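Husham Community Help > Home & Garage > Power and Lighting

Best way to store and sort AA batteries? And can I mix old and new?

Asked by Agnes Forsyth
23 Oct 2024
193 views

Hi all! I finally cleaned out the junk drawer (and the other junk drawer, and the tin in the garage) and I have ended up with a really large pile of AAs and AAAs. Some are brand new, some came out of toys, and I have no idea which are which anymore.

What I want to know:

Is there a quick way to tell good from dead without buying anything?
Is it OK to put a half-used one in with a new one? My flashlight takes 2 and I always seem to have one good one.
Should they go in the fridge? My mother swore by it.

We had a long power outage in August and I spent the first half hour of it trying random batteries in the dark, so I'd love to be properly set up before winter.

2 answers

Answer 1
from Kpodo
7 people found this helpful

Oh, I love this question. I did the same clear-out last year and it's so satisfying once it's done!

Quick test first. Hold a battery upright, flat end down, an inch or less above a hard table, and let it drop. A fresh alkaline tends to land with a dull thud and might even stay standing. A used one bounces and falls over. The stuff inside a new alkaline is like a thick gel, and it gets firmer as the battery is used, so it stops soaking up the bump. It's a great trick but please treat it as a rough guide. A battery can start bouncing when it still has plenty of life in it, so a bouncer isn't always a dead one. And it's for alkalines only, it tells you nothing about rechargeables.

If you have that many to go through, get a cheap tester or a multimeter. I can't tell you how much easier it makes things. On a multimeter set to DC volts, a new alkaline AA reads a bit over 1.5. Mine go in the "good" box at 1.4 and up. Between 1.2 and 1.4 they go in the "clock and remote" box, because those things sip power and will run happily for ages on a tired battery. Under 1.2 I call it done. Rechargeables are different again, they sit near 1.2 when they're perfectly fine, so don't toss those by mistake!

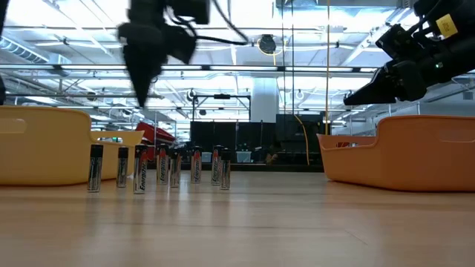 For the boxes themselves, anything plastic with a lid works. Don't use a metal tin, and don't let 9 volts roll around with the others. Both ends of a 9 volt are on the same side and if they touch something metal, like another battery or a paper clip, they can short and get really hot. I put a bit of masking tape over the tops of mine. Same goes for coin cells, and keep those well away from little kids and pets, they are very dangerous if swallowed.

On mixing: don't. The strong one keeps pushing after the weak one is empty, and that's when you get the white crusty leak that ruins a flashlight. Same brand, same type, same age, change them all together. What I do with my odd good one is pair it with another odd one that reads the same on the meter. Works great in a remote.

Fridge: skip it. It was more useful with the older kinds of battery. Now you gain next to nothing and you can get moisture on the contacts when they come out. A closet shelf inside the house is perfect. I would move yours out of the garage if it gets hot in there in summer.

Last thing, write the date on the box when you buy a new pack. I've found some in my own closet that must go back to 2000 or so, and you do not want to open that packet, trust me.

Comment from Agnes Forsyth: This is wonderful, thank you!! I just spent my whole lunch break dropping batteries on the kitchen counter. Ordering a tester tonight.

Comment from Cillari: Didn't know that about the 9 volts. Going to go tape mine.

Answer 2
from Skatunine
2 people found this helpful

Just go rechargeable, you won't look back. Four AAs and a charger paid for themselves in our house with the game controllers alone. Get the low self-discharge kind, they hold their charge on the shelf. Keep a few alkalines or lithiums for the emergency flashlight.

Also don't store the flashlight with the batteries in it if you hardly use it. Tape them to the outside.

Comment from Kwabena Frimpong: Agree on the rechargeables, but check what your smoke alarm says first. Mine says no rechargeables right on the inside of the cover. For getting rid of the dead ones, ask your town, the rules are different all over. Ours takes them at the recycling center.

Was this page helpful? Yes No
Related: Cleaning battery leaks off contacts
Related: What to keep in a power outage kit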